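Shared Table Surfaces in Study Halls: Wear, Cleaning and User Habits

Student project report, Nowakowski College, Department of Interior Studies
Submitted 2018-09-03

1. Background

The study hall at Havside was refurnished two years before this project began. The older square desks were replaced by white tables with curved edges, chosen so that groups of different sizes could sit together. Complaints about stains and dull patches reached the building office within the first term. The project group was asked to establish which habits of use lead to marking, and whether the present cleaning routine is suited to the surface.

The work was carried out in July, when the hall is open to summer course students and the number of users is steady. A second site, the reading room at Grakden, was included for comparison. It has the same tables but keeps a stricter rule on food and drink.

2. Method

A questionnaire was handed out at both sites. In total, 50 completed forms were returned. The form asked how long the respondent normally stayed, what was placed directly on the table, and whether the respondent wiped the table before leaving. Of the tables at Havside, 24 were inspected at the start and end of the period under the same lighting. Marks were recorded on a plan of each table and sorted as ring, scratch, ink or general dulling.

Loose boards were also tried as a protective layer for craft and drawing work. They were laid flat on the table and wiped in place with a cloth and plain water. A cleaning product sold under the name Nola was used on 5 of the inspected tables, and plain water on the others.
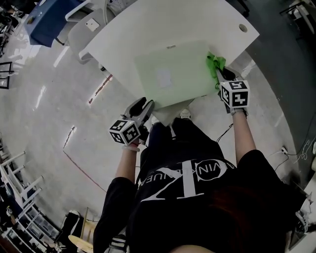
One respondent from Grakden objected that the boards only move the problem, as grit collects under them and scratches the table each time they are shifted. The group accepted this point and added the underside of the boards to the inspection form for the second half of the period.

3. Results

Ring marks were the most common type at Havside and were concentrated near the outer curve, where users tend to set down cups. At Grakden ring marks were rare, but ink marks were as frequent as at Havside. Scratches occurred at both sites.

The tables cleaned with Nola showed fewer ink marks at the final inspection. Two of them had also become slightly duller. The number of tables is too small for a firm conclusion, and the product should be tested over a full term before it is adopted.

Most respondents stated that they would wipe the table if a cloth were within reach. Several added that they did not know whether this was allowed.

4. Recommendations

Cloths should be provided at each end of the hall and changed daily. Boards should be lifted when moved, and both sides should be cleaned. The rule on drinks at Havside should be displayed at the entrance, where at present only the opening hours are shown.

The inspection plans and a blank copy of the questionnaire are held by the department office and may be consulted on request.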